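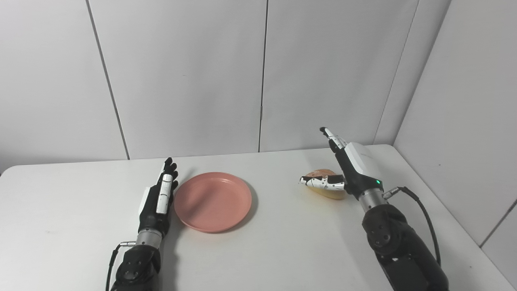

The Small, Stubborn Pleasure of the Bread Plate

Food & Home | Features | 25/02/2021

My grandmother owned eight bread plates and used them every single night, including the nights we had canned soup. I thought this was the fussiest thing in the world. There were five of us kids and one of us always had to wash up, and I can still feel the injustice of standing on a stool with my sleeves soaked, scrubbing a plate that had held one roll for maybe four minutes. I swore I would never own one. I now own eleven, and I'd like to talk about it.

It started with a roll, a really good one, at Brenero, the bakery on the corner by the old bus depot in Tungate. I'd gone in for a loaf and they were out of loaves, so I bought two rolls and ate one on the walk home, as you do, with crumbs all down my scarf. The other one made it back to my kitchen. I put it on the counter. Then I felt bad for it (I know, I know) and got down the only small dish I had, a chipped saucer that belonged to a cup I broke in college. And I sat down! At the table! With butter! It was eleven in the morning and I felt like I was staying in a hotel.

So I went back the next week and asked the baker what he did at home. Anselmo Taipe has been making rolls since he was fifteen and he is not a sentimental man about them. He told me he eats his over the sink. But then he came around the counter, wiping his hands, and gave me a whole lecture on what a roll needs once it leaves the oven, and most of it was about air and patience and leaving the poor thing alone. Don't cut it hot. Don't wrap it warm. Don't put it down next to anything wet, and he looked at me hard for that one, as if he could see me balancing rolls on the edge of a salad for the last twenty years.

He's right about the salad. We ask one dinner plate to do too much. The gravy goes wandering, the dressing follows it, and the roll that was crackly when you picked it out of the basket has a soggy bottom by the time you remember it. A roll on its own little dish keeps its crust, and you get to come back to it whenever you want.
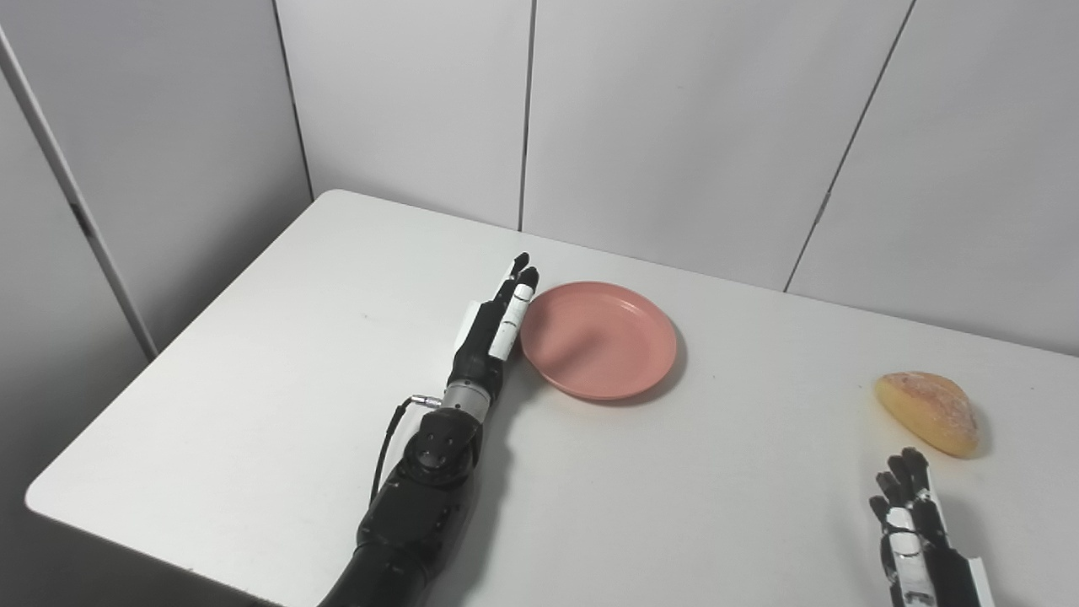

Shopping for the dish was where I lost my head a little. I had figured on white, like my grandmother's, with maybe a gold line if I was feeling rich. Then I walked into the Otent studio sale, which takes over the back room of the old feed store every March, and saw a whole shelf of pinks. There was a dusty pink and a bubblegum pink and one that Katherine Villca, who glazes them, calls "the inside of a grapefruit." I bought four of those before I'd gotten my gloves off.

Katherine has opinions about rims. A plate with no rim at all looks lovely in a cupboard, she told me, and then you cut a crusty roll on it and the crumbs go straight into your lap. Too much rim and you've got a bowl, and your knife hits the side every time you go for the butter. She likes a shallow dish with just enough of an edge to stop a crumb that's really moving. She made me press my thumb along about nine different edges while she watched my face. I couldn't tell you the measurements, but I can tell you my thumb knew which one it liked.

I asked her why pink, because everything else in that studio is the color of oatmeal. She said bread is brown, oatmeal glaze is brown, tables in Tungate are mostly brown, and she got tired of losing her lunch. Put a roll on pink and the crust looks about twice as toasted. I went home and tested this with a roll, a grapefruit plate and my plain old gray-brown dinner plate, and she's right, it's like turning on a lamp.

Now, where does it go? My grandmother would tell you to the left, above the forks, and she'd tell you with her hand on your shoulder. I've kept the left. It's a good habit if you have company, mostly so your guests don't butter each other's bread. (My uncle did this at every wedding he ever attended. He went to his grave believing the one on the right was his.) The easy way to remember it is to make a circle with each thumb and first finger and hold the other fingers up. The left hand makes a b for bread and the right hand makes a d for drink. I still do it under the table.

As for the basket, I've stopped using one when it's just the two of us. I put the rolls right on the table, on a clean cloth or on nothing at all if I've wiped it down, and we reach. There's something nice about a table with hardly anything on it. I don't need the candles and I don't need the little pumpkin.

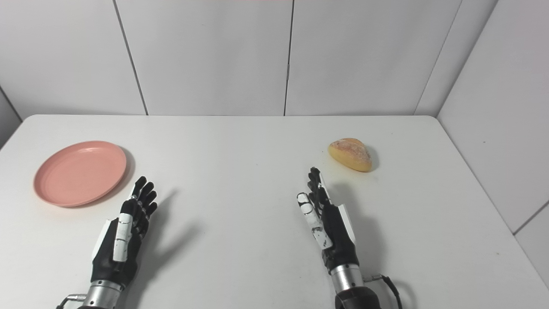 A good roll doesn't have to be round, either, and I'll fight for this one. The matching dozen you pull apart from a pan has its place, and that place is Thanksgiving, but for everyday eating I like the ones shaped by hand, which come out however they come out. Anselmo's are never the same two days running. I tend to go for a longish one that's fatter at one end, a bit like a teardrop, with pale flecks over the top as if somebody shook a floury hand at it, because then I get to choose which end to start on. Set it well away from a pink plate and you'll find the plate looks as if it's waiting for it. I always start at the skinny end. My husband goes straight for the middle, and we've been married long enough that I've let it go.

If you can't get to a bakery, you can rescue a day-old roll at home and do pretty well by it. Heat the oven to 400, run your hand under the tap, and flick a little water over the crust. Put the roll straight on the rack and give it five minutes. Let it sit until you can hold it comfortably, and please do let it sit, I can hear Anselmo from here. It won't last the afternoon a second time, so only warm what you're going to eat.

Then butter. Soft butter, please, out on the counter since breakfast. At Chambi, the lunch place across from the library, they bring it out in a cold hard curl that looks very pretty and tears the roll to rags, and I've taken to hiding mine under my warm coffee saucer until it gives up. They do bring you a bread plate, though, and a proper one, so I keep going back. The trick my grandmother taught us was to take a piece of butter onto your own plate first, then tear off one bite of bread at a time and butter that. I used to think it was the slowest way to eat ever invented. These days it's the part I look forward to.

I called my sister while I was writing this to ask what happened to the eight plates. She has six of them. One went in the move, and one, she says, is under a fern on her porch, and I have told her I'm coming to get it.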